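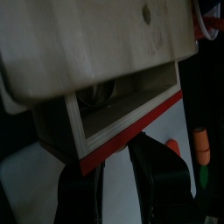
Ticket 751 — Greifervergleich Haseo / Rebelo, Standort Silarville
Status: offen

Fehlerbild: Nach dem Wechsel auf die Haseo-Finger meldet der Controller beim Anfahren sporadisch »Kraftlimit«. Mit Rebelo nicht reproduzierbar. 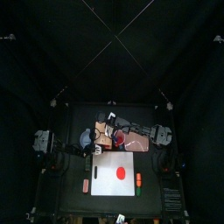
Draufsicht, beide Arme, rechter Greifer am Karton

Geprüft: Greifkraft von 70 auf 20 Prozent reduziert — Meldung bleibt. Firmware von Riltetti neu eingespielt, ohne Wirkung.

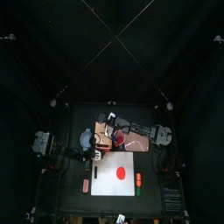

Nächster Schritt: TCP-Offset für Arm 2 neu einmessen, Log anhängen.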